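Project report: Testing the Stedura two-arm kit for small household tasks
Course project, Applied Automation, Surkville
1/17/20

1. Why we chose this kit

Our group had to select one robot product which a small school can buy, and to check if it can do what the seller promises. We selected the Stedura kit from the company Sirko. It is sold as a complete set: two arms, two grippers, the cables, the front rail and the software. The seller writes that a beginner can have it running in one afternoon. We wanted to test this claim and also the claim that the arms can be used "for everyday objects."

The kit was lent to us by the Daststead workshop for 14 days. This was shorter than we wished, so we had to leave out two of the tests from our first plan. The long test without a person present was one of them.

2. Assembly

The manual has 197 pages and it is written mostly for people who already know such arms. The mechanical part is well explained. The part on cables is weak. The drawings show the cables as straight lines, but in practice they must have enough free length for the arm to turn, and the manual does not say how much. We connected everything, moved each arm slowly to its limits, and then opened the fixings again to give more length at the shoulder. After this we had no more trouble with pulling.

Assembly took us 6 hours with the software installation included. One afternoon is therefore too optimistic for a student group, but it may be right for a person who has done it before.

3. The task

We took remote controls as the main object, and dishes as additional objects. A remote control is a good test in our opinion. It is light and smooth, and the battery compartment is a small target. The full task was to take a remote control, hold it with one arm and place the batteries with the other arm. We divided the task in 4 steps and gave points for each step separately.

Work with the remote controls and the table with both arms:

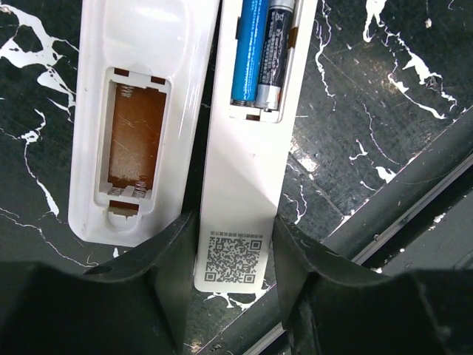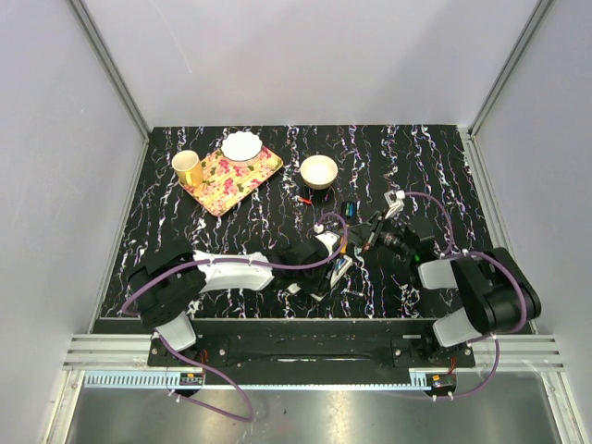
After we put our draft on the course page, Sirko support wrote to us that we should lower the closing force of the grippers before any work with batteries, and that the default value is meant for heavier parts. They also asked us to state clearly which software version we used, as the newer one has a separate menu for thin objects. We thank them for the answer. We used the version which came with the kit and we did not update it during the loan, so our results are valid only for this version.

4. Results

Picking up a remote control from the table was the easiest step. The grippers close evenly and the fingers do not leave marks on plastic. Turning the remote control over was harder, and the result depended much on where the arm took hold of it. If the grip was near one end, the other end went down and the position was lost.

Placing the batteries was the weakest step. The spring must be pressed by the battery itself, and the arm has no good feeling for this small resistance. With the lower closing force it became better, but we could not repeat it enough times to give a fair number.

5. Our opinion of the product

The kit is solid and we would recommend it for a school laboratory, with the condition that a teacher prepares the cables before. We would not recommend it to a private person who expects quick results. The next group will receive the kit in July and will begin with the new software version and the battery step.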